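Search the site Search Enter keywords

Trips > Visit reports > Works and factories

A day at the Ponen tile works

23 September 2020
By Nafula Nyanda

Back from Ponen, boots still orange. Writing this up fast before I lose the notes, half of which are on the back of a parking ticket.

Eight of us went in the end. Should have been more but two cars dropped out the night before. Masks on indoors, hands gelled at the gate, group kept together the whole way round. Fine. The road in is bad after the bridge, take it slowly, there is a hole on the left you could lose a goat in.

Oduor Laizer met us in the yard. He runs the kilns and has done for years, started on the barrows at sixteen. Talks quietly, so stand near the front. He gave us ear plugs and a hard hat each and we went straight up to the clay pit, which I hadn't expected to be part of it.

The pit. Bigger than it looks from the road. Two colours of clay, a red one on top and a greyer, stickier one under it, and the tiles need both. Too much red and they crack, too much grey and they sag in the kiln. They dig in the dry months and heap it up, then leave the heap out in the weather until they need it. Oduor says older clay is kinder to work. Ekow asked how you know when it's ready and was handed a lump and told to roll it into a sausage and bend it. His broke. The man on the heap did one that went right round into a ring.

Down again to the mixing shed. Very loud. Clay goes in at the top with a bit of sand and water, gets chopped and squeezed and comes out as a long flat ribbon, and a wire frame drops on it and cuts it into slabs. Mesmerising, we could have stood there all morning. Each slab then goes under the press and comes out roof tile shaped, with the little nib on the back that hooks over the batten. Wafula wanted to know about the nib. Wafula always wants to know about the nib, or the equivalent. It takes most of the wear in the mould, so that part is a separate piece and gets swapped out. The press turns out 3,000 tiles on a good shift. They'd had a stoppage first thing so no idea what they managed while we were there.

Then drying, the bit I'd never thought about at all. Long open sheds, slatted sides, racks up to the roof. Smells like rain. The tiles sit there losing water slowly and somebody goes along opening and closing the slats depending on the wind. In August it can be done in a few days. In the wet season much longer, and they will not hurry it - a damp tile in the kiln goes off like a gun, Oduor said, and takes its neighbours with it. He showed us a shelf of disasters. Tiles bent like crisps, two fused together, one with a very clear dog's paw print in it, fired and perfect. Subira tried to buy the paw print. Not for sale.

The kilns. Three, only one lit. You walk round it and feel the heat on your shins before anything else. It gets to 900 degrees and is held there, then the cooling takes longer than the heating, and you can't open the door early however many builders are ringing up. There is a spy hole with a bit of dark glass. Orange, just orange, with the edges of the tiles showing in it a bit brighter. Best thing of the day for me. They burn coffee husks mostly, with some wood to get going, and the husks come in by lorry from over the hill. The husk store is a great soft brown mountain in a barn and yes you want to jump in it and no you can't.

Second kiln was being emptied. By hand, all of it, two lines of people passing tiles along in pairs and knocking them together as they go. A good one rings. A bad one sort of clacks. After ten minutes you can hear it yourself from across the yard, and everyone in our group was going "that one" under their breath. The load was 2,205 tiles, chalked up on the door. Rejects get broken up for paths and for the bottom of drains, so the whole yard is paved with thirty years of mistakes.

Lunch was in the canteen, outside tables. Beans, greens, chapati, very good, pay in cash. They let us sit as long as we liked. Had a chat with one of the women off the sorting line who said the worst job is not the kiln, it's the drying shed in a cold wind, and the best job is driving the little tractor. Everybody wants the tractor.

After lunch the pattern room, which isn't on the usual route, so ask. All the old moulds back to when the works opened. Ridge tiles, valley tiles, a fancy one with a bird on for the end of a roof. A church up the valley has those birds and when one blows off they make one more, just the one, from the same mould. There is a ledger with every special order written in. Lovely handwriting until it suddenly isn't, when a new clerk took over.

Last stop was the new visitor building by the gate. Only part open. Downstairs has a model of the kiln cut in half and a wall of clay samples you're allowed to touch.

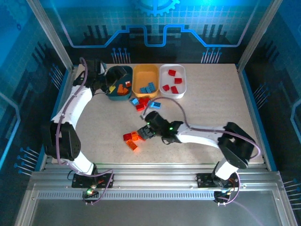
White arms and coloured building blocks, three bins at the back.

Upstairs is going to be a reading room with the ledgers in, they hope. At the moment it's a ladder and a lot of paint tins. The shop is a trestle by the door. Plant pots, house numbers, small tiles with a glaze on. The glazed ones are done in a tiny electric kiln round the back by a pair of sisters, and I wish we'd had time to see that as well. Bought two house numbers, got home, realised one is a 6 and I need a 9. Then realised. It's been a long day.

Practical stuff, for anyone going:

Book ahead, they don't take people who just turn up. Mornings are better, the press stops mid afternoon. Old shoes. Really old, the orange doesn't come out. There's one tap for washing boots, by the weighbridge, and a queue for it.

It's uneven underfoot nearly everywhere and there are steps up to the kiln platform with no rail on one side. Subira's knee was not happy. She sat out the pit and said the view from the bench was better anyway, you can see the lorries coming in and right down to the river.

Toilets by the canteen only. Go before the kilns.

Photos fine outdoors, ask inside. Nobody minded but they like to be asked.

Allow longer than the two hours it says. We were there from nine till gone three and still missed the glazing and the lab where they soak tiles in buckets to see how much water they drink. Wafula is already asking when we can go back for the buckets.

Thanks to Oduor and to whoever made the chapati. Ekow has the rest of the pictures and will bring them on a stick to the next meeting, along with my hat, wich I left in his car. If anyone has a lift share to offer for the spring trip let me know soon, it's looking like the salt pans but not definate yet.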